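Thread on table surfaces, paper containers and why I stopped buying desk organizers. It runs long. Mute if you came for the plumbing posts.

Background. I have used a white worktable for small repairs and paperwork for several years. Everything I handle on it is either small enough to roll off or flat enough to slide under something else. The containers matter more than the table.

First container: a molded tray from Griller, five compartments. The compartments were sized for things I do not own. Pens lay diagonally across two of them. Erasers fell into the corner radius and had to be dug out with a fingernail. Sold it.

Second: a steel mesh cup. Fine for pens. Anything thinner than the mesh opening goes through the side and hangs there. It also scratched the tabletop every time I moved it. I stuck felt on the base, the felt picked up grit, and the grit scratched the tabletop.

Third: glass jars. Heavy, stable, loud. Retired after I knocked one over at 6 in the morning and woke the house.

So, paper. Specifically the washable kraft kind, sold as plant pot covers and bread bags. Mine are from a shop called Karketar, which lists them by diameter and leaves you to guess the height. The guess is usually wrong by a cuff.

The material is cellulose with a binder in it. It behaves like stiff cloth for the first few weeks and like soft leather after that. It creases and keeps the creases. People return them for this. I would call it normal behavior for the material.

How to set one up, since the listing has no instructions:

Open it and push the base flat from inside with your knuckles. Do the corners last. If the base is domed, the whole thing will lean, and no amount of contents will fix it.

Wet the top third with a sponge. Fold the rim outward once, about a thumb's width. Press it all the way around. Let it dry overnight standing up. Fold a second time only if the walls still slump.

The fold is structural. A single layer of this paper buckles inward as soon as you reach in. A folded cuff acts as a hoop and holds the mouth open. I tested one unfolded next to one folded for most of March, and the unfolded one spent the month closing itself.
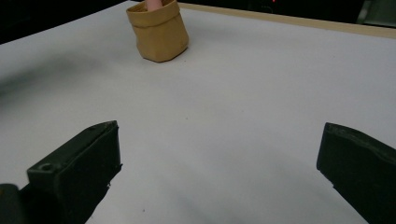

Matte white was the correct choice of tabletop and I will defend it. Gloss throws a reflection of every lamp, and you end up hunting for a screw inside a bright blob. Matte does give you soft gray shadows, darker toward the left at my table, and those take some getting used to. The trade is that anything with color separates from the background immediately. Even a bit of pale pink over a tan cuff reads from across the room, and pale pink is close to the worst case I can think of short of white on white.

Wood trim on the table edge: light, blond, no functional claim made for it. It does tell my forearm where the table stops. I considered a raised lip instead and decided against it. A lip stops things rolling off and also stops you sweeping crumbs off.

Where to put the container. Far edge, not near edge. Near-edge containers get hit by elbows and sleeves. I keep mine toward the back and accept the reach.

The usual objection is that the back of the table becomes a shelf, then a pile, then a wall. Correct. The rule I use is one container back there at a time. If a second one arrives, one of them has to leave before I sit down. The rule has held up better than any organizer I have paid for.

Fill level. Stop when the tallest item shows just above the rim. Lower than that and you forget what is in there. Much higher and it gets top-heavy, and paper has no mass to argue back with. For tall items, drop a flat stone or a bag of dry rice in first.

Capacity, for the people who asked last time. I filled one of mine to the fold line with dry rice and weighed the rice: 492 grams. The wall bulged slightly and went back when emptied. I would not carry it by the rim at that weight. Lift from underneath.

Things that work in it: erasers, glue sticks, balls of yarn, cable ends, small soft toys, clothespins, spare sponges if they are dry.

Things that do not: anything oily, anything with an open blade, loose coins, live plants without a liner. The plant pot label is optimistic. Water sits in the base seam and the seam goes dark and stays that way.

Cleaning. Cool water, drop of dish soap, soft cloth. Do not scrub along a crease, the surface fuzzes. Reshape it damp. No dryer. I have seen a post recommending the dryer and I have also seen the result, which fit a smaller pot.

Ironing is possible at low heat through a towel. It removes about half the wrinkles and all of the character, if that matters to you. It does not matter to me, but it took longer than I wanted to spend on a paper bag.

Color. The tan darkens with handling, mostly at the cuff. Mustard-leaning ones hide it well. The white version shows every fingerprint and also disappears against a white table, so you have paid extra to lose your container.

Cheaper route: a plain grocery bag. Cut off the handles, fold the top down three or four times. It lasts a few weeks. It's a reasonable way to find out which size you want before ordering.

Alternatives I tried after the paper ones, for completeness. Randia makes a felt bin of similar size. It sheds onto matte surfaces and the lint is visible. Chung makes a silicone pot that is stable and washable and picks up every hair in the building.

Table care, because this always comes up. Matte white marks in two ways: stuff on the surface and polish on the surface. The first wipes off. The second is you, rubbing the same spot for years until it turns shiny. Use a damp cloth and light pressure and move on.

No melamine sponges on matte. They are an abrasive. You will get a clean shiny patch exactly the size of the stain, and it will be there for as long as you own the table.

Lighting note. One lamp from one side gives a single soft shadow and you can judge depth by it. Two lamps give two weak shadows, and I reach slightly short of things. I went back to one. The rest of the room can stay dark as far as the table is concerned.

Daily reset, timed on an ordinary evening: 50 seconds. Loose items into the container, wipe left to right, wipe the trim, done. With the five-compartment tray it was 14 minutes the one time I did it properly, because each thing needed a decision.

That is most of my case for a single undivided container. Sorting is a separate job. I do it when the thing is full, by tipping it out on the white surface and looking. Takes one pass. Small stuff that spent a month in a divided tray never got looked at.

Replies, collected:

Yes, it tips if a cat wants it to.

No, I do not label it. The contents stick out of the top.

Height before folding on mine is taller than the listing photo suggests. Measure your shelf first if it has to go under one.

Someone asked about a lid. There isn't one. A saucer of the right diameter sits on the cuff well enough for dust, if nothing inside is poking up.

Someone else asked if two nested ones are stronger. Yes, noticeably. They also trap damp between the layers, so pull them apart after cleaning and dry them separately.

Next thread is on table leg levelers, whenever I get the fourth one unstuck.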